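03/11/2022
Bin picking, demo collection, Pistow cell

Okay, writing this up before I forget which batch was which (looking at you, May notebook, with your three pages of arrows and no labels).

Got through the second half of the Pikley set this arvo. Total in the store is now 3,612 episodes, counting the ones I've flagged but not binned. I ran everything by teleop again, no scripted grasps at all, and I reckon my hands are finally learning to slow down on the approach. The early ones are painful to watch back. I come in fast, stop dead, wobble, then close, and of course the policy has learned to do exactly that, wobble included!

Changed the start pose 8 times over the session. Last week's model only ever wanted to come in from one side, which is my own fault for being lazy about resets. I also shuffled the objects by hand between episodes and tried hard to get some up near the walls, where the fingers have stuff-all room to open.
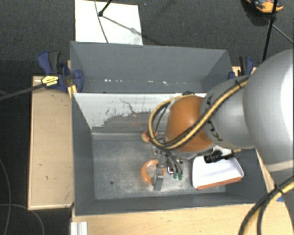

Author: M. Sakalauskas
Role: robot learning technician, Clovitz workshop

The round orange one with the ridged rim is still my favourite thing to pick and the model's least favourite. Go for the rim and it's lovely, go for the middle and it just skates off across the metal. I did a run of rim grasps only, then a few deliberate misses with a recovery tacked on the end. Those are tagged "recover" in the log, so please don't filter them out as failures like I did in May (sorry, everyone).

The cable loop next to the orange joint cover is bugging me. From the fixed camera it hides small things on the far side of the gripper, and I caught myself steering by memory, which the poor model can't do. Going to try pulling the loop in closer to the arm with another tie, but it needs enough slack for the wrist to turn, so I'll jog it through the full range by hand first.

Clamps on the back bin: gave both a nip up before starting. Worth doing every session, the bin creeps if you lean on it with the gripper and then your episodes don't line up.

Flagged 6 episodes where I bumped the wall on the way down. Haven't decided. Part of me wants to keep them with the contact labelled, because the wrist force trace is really clean, but I'd like a second opinion first.

To do:
- retrain on the new batch only, then on the lot, and compare
- 2 more sessions with the tray moved to the left end
- rename the folder called "final_new", my doing, will fix
- wipe the camera lens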